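Bedroom > Bedspreads & Covers > Clundstead Blue Scroll Bedspread
Search Prunon for throws, covers, clocks

Clundstead Blue Scroll Bedspread

I'll admit I have a soft spot for this one. Abdella started making the Clundstead for us last December, and I took one home before I'd even put it on the site (sorry, whoever wanted the first of the batch!). It's blue, it has big cream scrolls and little flowers going all over it, and it makes a plain bed look like somebody cared.

The scrolls are what people write to me about. They're old-fashioned in a good way, a bit like your grandmother's best wallpaper, and they hide lint far better than my plain gray one ever did – I fold all the laundry on mine, towels, shirts, the lot, and then just shake it out.

It's a medium weight. In summer I use it alone, and once it gets cold I put the Mandis quilt under it and stay there as long as I can. Wash it cool on a gentle cycle and hang it over a line if you've got one. The dryer won't ruin it, but it comes out creased and you'll be ironing scrolls, which I've done once and won't do again.

Sizes are twin, full and queen. No king yet, I keep asking. Item number 513, price $102, and shipping is free on this one. We have 24 queens on the shelf and only 13 twins, and the next delivery is due Thu 25 March. If your size is gone, send me a note and I'll put one aside for you.

Pillow covers are sold separately, same fabric, same washing. 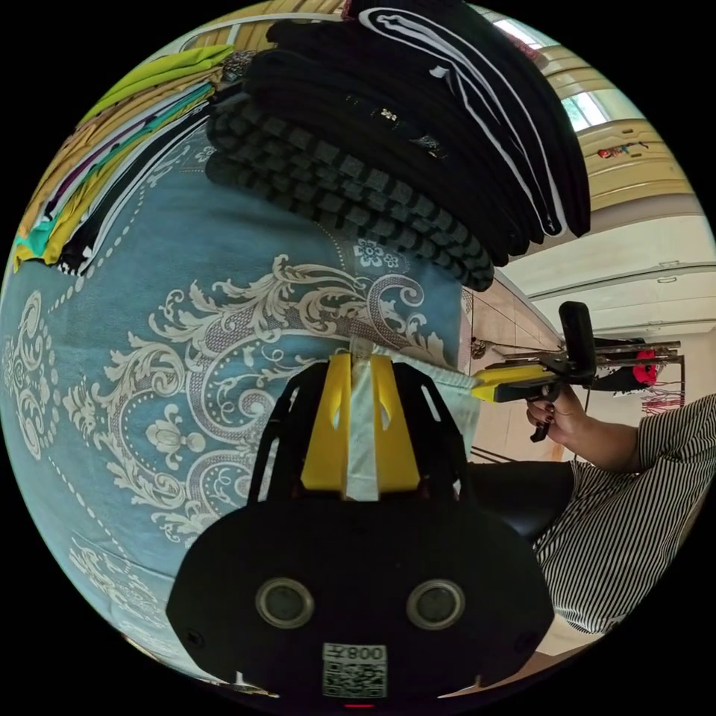
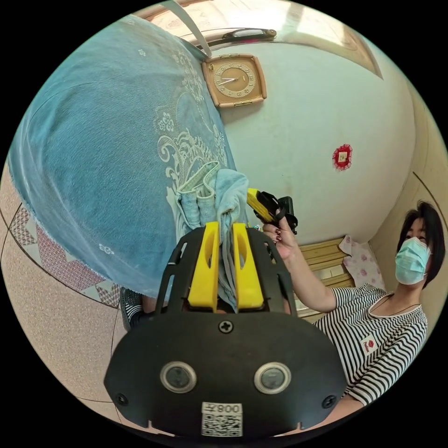
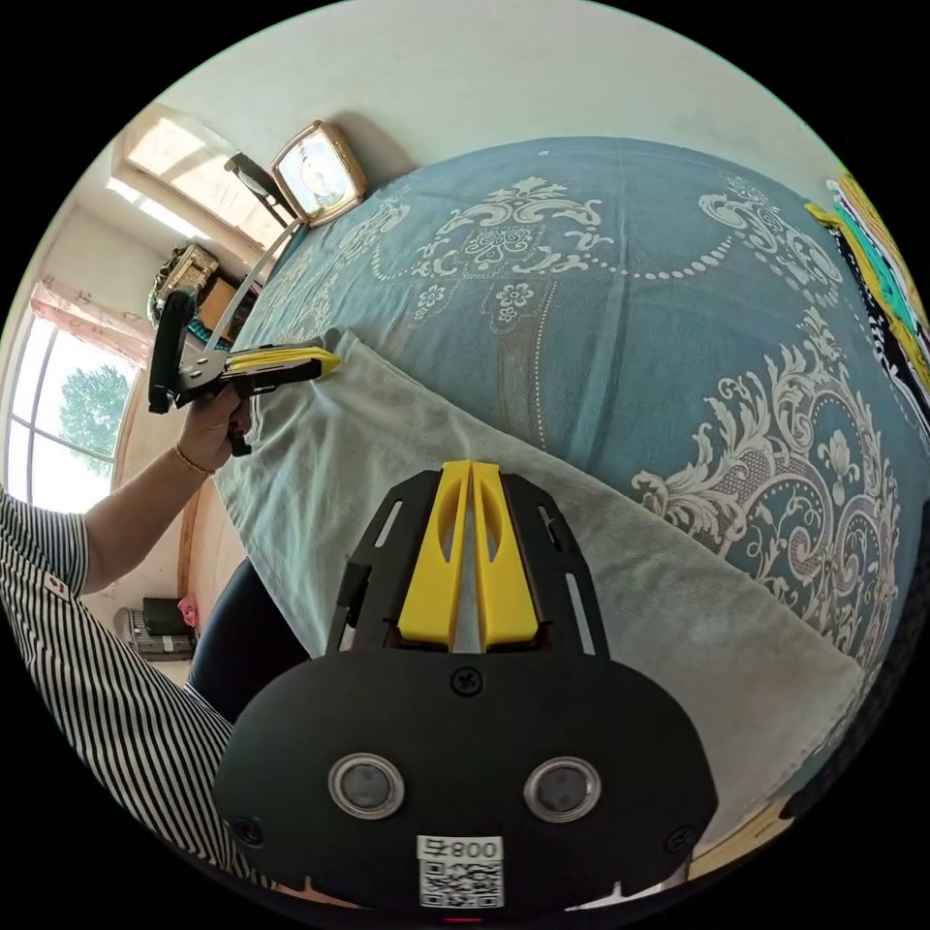 Blue fabric with pale scrolls and flowers, in a bedroom with the folding going on.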